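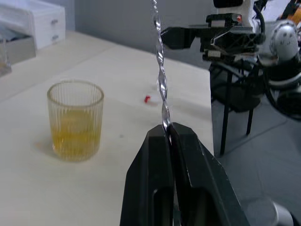
Twisted bar spoon and ribbed glass.

Home | Manuals | Parts | Support | Contact
Print this page | E-mail this page

Section 4. First Fill and Flush

This section covers the Lotovis under-sink filter with the Kragh cold tap. Finish Section 3 before you start. The filter head must be fixed to the cabinet wall and both hoses must be pushed fully home.

CAUTION: Connect to the cold line only. Water above 109°F will damage the filter housing and void the warranty.

You will need a bucket, a dry cloth, a clear drinking glass, a long spoon and the test packet from the small parts bag.

4.1 Fitting the cartridge

1. Check that the supply valve is closed.
2. Take the cartridge out of its wrapper and remove the red cap. Keep the cap for winter storage.
3. Wet the two O-rings with clean tap water. Do not use cooking oil or petroleum jelly.
4. Line up the arrow on the cartridge with the open padlock on the filter head.
5. Push up and turn to the right until the arrow meets the closed padlock. The last part of the turn is stiff.

Note: If the cartridge will not turn, take it out and look at the O-rings. A twisted ring is the usual cause. Do not use a wrench.

4.2 First flush

1. Open the Kragh tap fully and leave it open.
2. Open the supply valve a quarter turn. The tap will spit air at first.
3. When the flow is steady, open the valve the rest of the way.
4. Let the water run for 10 minutes. Gray or black water at the start is carbon dust from the cartridge.
5. Close the tap and feel each joint with the dry cloth. If a joint is damp, close the valve, open the tap to let off the pressure, and push the hose in again.
6. Press and hold RESET until the light turns green.

Code 43 on the display means the flow sensor is not getting a signal. Unplug the sensor lead, check for a bent pin, and plug it back in. If the code returns, see Section 9.

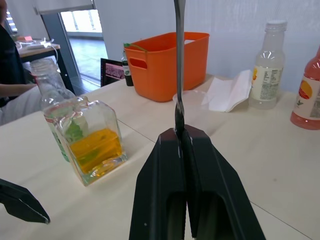

The test packet shows whether the cartridge is sealed in the head. Fill the glass from the Kragh tap, tip in the whole packet and stir until no grains are left at the bottom. Use something with a long, thin metal handle, like the one shown upright, so your fingers stay out of the water. Wait for the color to settle, then compare it with the card - pale yellow is a pass, and anything darker means water is getting past the seal. Repeat 4.1 with fresh O-rings (part 241) and test again.

WARNING: Do not drink the test water. Pour it down the drain and wash the glass and the utensil with dish soap.

4.3 After the flush

Close the cabinet door gently and make sure it does not press on the hoses. Check the joints again the next morning, and once more after a week of normal use.

Write the month of fitting on the label supplied and stick it to the filter head. A cartridge fitted in December is due for a change in June.

If the tap has not been used for several days, run it until the water feels cold before you fill a glass or a kettle.

Next: Section 5. Changing the Cartridge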